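Flat number 3

We have now looked at three flats, and the estate agent has stopped pretending to remember our names. The latest was in Kinnear Court, which sounds like somewhere a minor duke might keep his dogs and is in fact above a dry cleaner's.

The listing promised a "versatile second reception". I paced it out and I could be versatile in it provided I didn't want to sit down. The kitchen was "characterful", so one of the cupboards opens into another cupboard. Rent is 900 a month, plus a deposit, plus a fee for the pleasure of being told about the deposit. 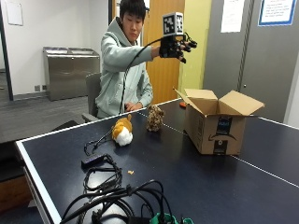
Hoodie, glove, two plush toys on the ping-pong table.

Catriona Matheson, who was showing us round, said there had been a lot of interest. There is always a lot of interest. I have never met any of it on the stairs. She also said the boiler was "nearly new", and when I asked how nearly she went to look at the view, a car park and the back half of a Corno van.

I did the sums on the bus. First month, deposit, removal van and a washing machine come to 2,523, and we have 2,000 put by if you count the holiday money, which I'd promised not to. The landlord might come down a bit. He might also throw in the duke's dogs.

We're seeing another one in May, ground floor, "would suit gardener". I've asked what it would suit them for and am waiting to hear.

14 comments
Share this post (6)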